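Kollia teleoperation cell - pre-session safety checklist
Checked by: Carys Trevor
Session: November, 08:40 start
Task set: kitchen, microwave

1. Emergency stop within reach of the operator's left hand. OK
2. Second stop button by the door. OK
Comment: label peeling again, please order a new one.
3. Arm speed limit set for hand guiding. OK
4. Floor tape and gate. OK
Comment: gate latch is stiff - Emil to look at it.
5. Controller battery and spare charged. Spare NOT charged
Comment: put on charge at 08:50, session held until full.
6. Connection drop test, arm must stop by itself. OK
7. Operator has practised the task in the simulator. OK
Comment: Mimoza did her practice runs on the open-door layout. The kitchen set now holds 1,716 saved demonstrations against a target of 2,000.
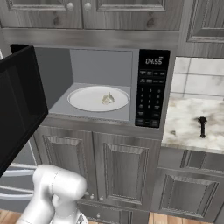
8. Door swing kept clear while the arm moves. OK with comment
Comment: two practice runs were thrown out for elbow contact with the door. Bring the arm back before turning the wrist. The same rule applies on the real cell.
9. Failed runs marked before saving. OK
10. Logbook signed by operator and observer. Observer missing
Comment: Colin to sign before the first run.

Cleared to start once items 5 and 10 are closed.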